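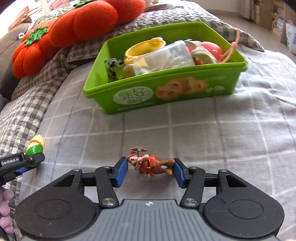
Why does the Clatby golf scoring page show the wrong team total?
It's adding all five cards and forgetting to drop the highest one.

I hit this on the second round at Marnum – our total came up 89 over. Nawal Salem had the same thing. I signed out, cleared the cache and tried again, no luck.
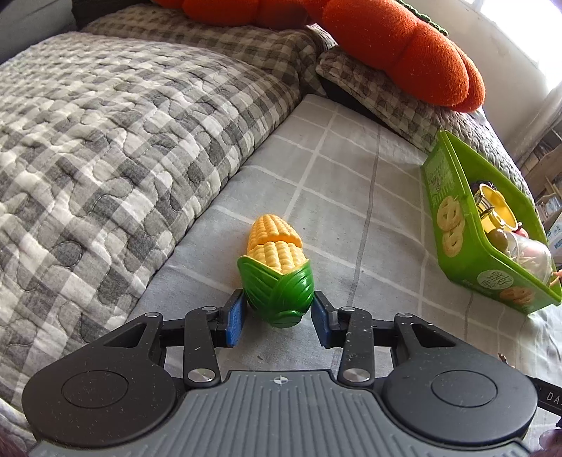 Last changed: 29/06/2024
Fixed for me! Open Round Setup, pick "count best four" and save it two times (yep, the first save doesn't stick). Round 3 still needs a manual refresh. 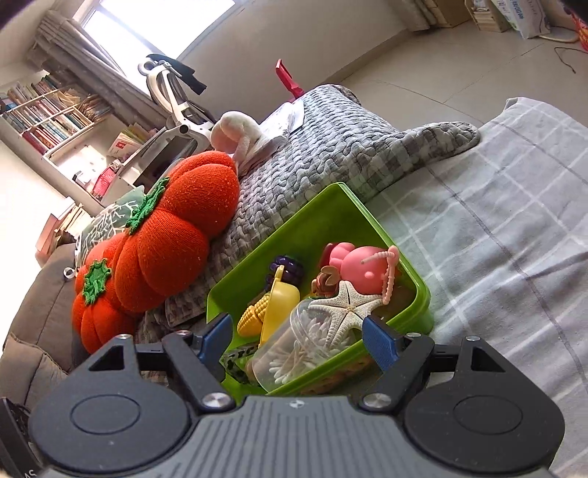 Pig, starfish and cotton swabs, green tray

Filed under: Scoring Help
2 shares | 3 comments

Related tickets
Handicap missing after transfer
Cillton tee times won't print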